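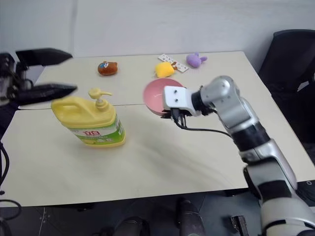
Kitchen Gear > Reviews > Slow Cookers & Multicookers

Drurkolance Stockpot Cooker review: a lot of money for a pot of beans

I've been suspicious of plug-in stockpots for years. My mother made broth in a dented pot on the back burner, and I've never tasted one from a machine that made me want to give up the burner. So when a reader in Wadstead wrote to ask whether the Drurkolance was worth clearing counter space for, I bought one in January with my own money and cooked on it until I was sick of soup.

The claims on the box are big. It says "simmered all day flavor" in 2 hours. It says the lid keeps every bit of aroma inside. It says you'll never skim again. I skimmed.

Chicken broth came first. I used backs and wings, one onion, celery, a carrot and a bay leaf, same as always, and ran the Rich Broth setting. What I got was clear enough and tasted like chicken, but it was thin. It barely set in the fridge overnight. I ran it again with the same amount of bones and let it go an extra hour on manual, and that batch was good. Good broth after three hours is fine. It just isn't the number on the box.

Beans were better. Dry navy beans, soaked overnight, came out whole and creamy with hardly any split skins. I did a ham and bean soup this way, and it was the one time my husband asked what I'd done differently. Lentils turned to paste on the Legume setting both times, so I'd stick to manual and check them early.

The browning function is weak. You're supposed to be able to sear meat in the pot before adding liquid, and I tried it with beef shank cut into small pieces. The center of the pot got hot and the outer ring stayed pale, so most of the meat steamed in its own juice. I moved it to a skillet and dirtied a second pan, which the instructions promise you won't need to do.

There are 14 presets. I used four. "Congee" and "Porridge" seem to run the same program, as far as I could tell from the timer, and "Baby Food" beeps a lot.

Cleanup is okay. The inner pot is light and the coating let go of stuck rice after a short soak. The lid is another story – there's a rubber ring that holds on to onion smell no matter what I wash it with, and a little steam cap with a groove too narrow for a sponge. A toothbrush works. Replacement rings are sold under part number 3028, and I'd order a spare so you can keep one for sweet things.

I borrowed a Previdix from Severyn Koval, my neighbor, to compare. It's older, uglier and has one dial. Its broth was no worse, and it browned onions more evenly. The beans were a tie. Its lid rattles, though, and there's no delay timer – I did miss that on the Drurkolance, where I could load oats at night and have them ready by 6:30 in the morning.

Would I buy it again? No, at least not at full price. If you cook beans every week and don't have a heavy pot with a good lid, wait for a sale. If you already own that pot, keep it and spend the money on better chicken.

Rating: 2 1/2 out of 5

We use cookies to remember your settings and measure traffic. By continuing to browse you accept our cookie policy.

Recent reviews
Romaniuk hand-crank food mill
Fine-mesh skimmers, cheap and not so cheap
Is a fat separator worth the drawer space?
Freezer containers for soup that don't crack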